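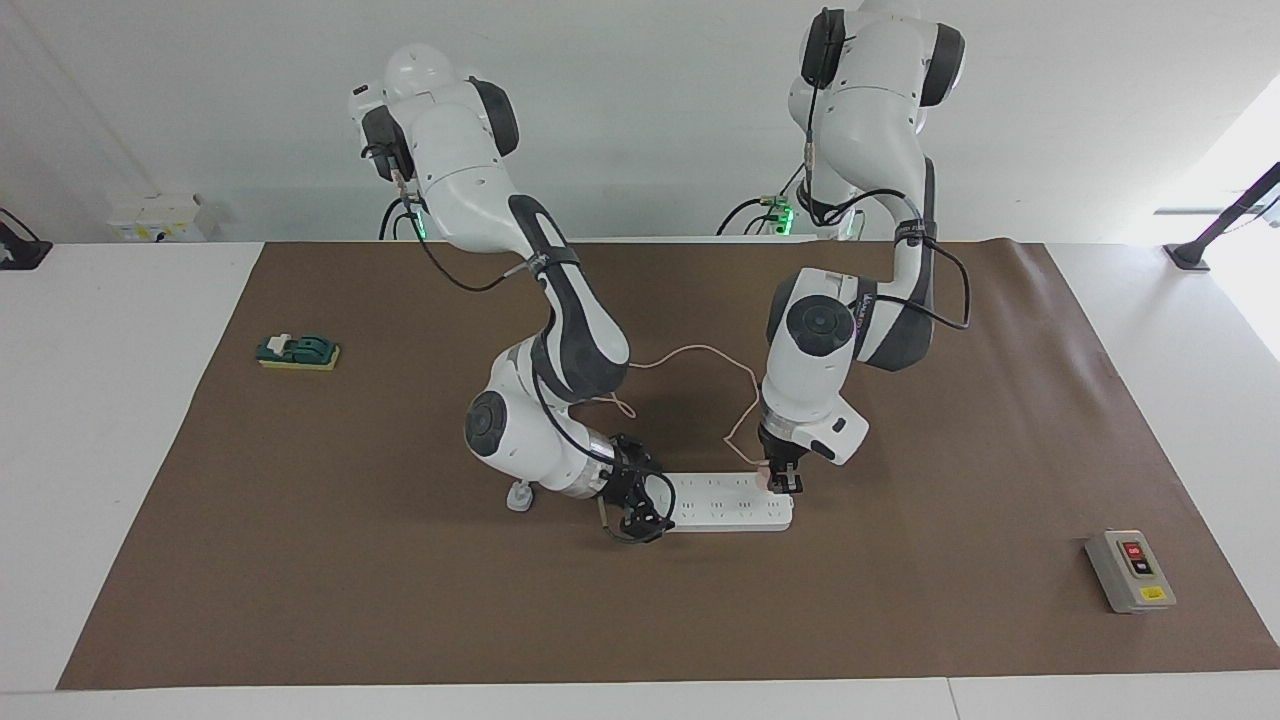
What a Mobile Mechanic Checks Before You Buy

The owner of Torville Auto Inspection has looked over used cars for buyers since leaving a dealership in Zelwood. We asked what goes wrong most often, and the answer was rust.

"People look at the paint and the miles," the owner said. "I start underneath. If the frame is bad I tell them right away and we don't bother with the rest."

A standard inspection covers 71 items and ends with a test drive of at least 4 miles, part of it on the highway. The owner likes the engine cold at the start. "If the seller warmed it up before I got there, I ask why. Sometimes there's a good answer."

Older cars take longer. Last January a customer wanted a 1969 pickup checked at a lot on Farkas Road. The engine ran well, but the brake lines had been patched in four places.

"He bought it anyway," the owner said. "He got the price down and put in new lines. That's fine. He knew what he was getting."

Sellers rarely refuse an inspection, though some try to hurry it. The owner's advice is to set the time in advance and ask for the service records the day before.

Torville covers Zelwood and Plutov. Buyers get a written report by email the same evening, and the owner will go over it by phone after 6 p.m.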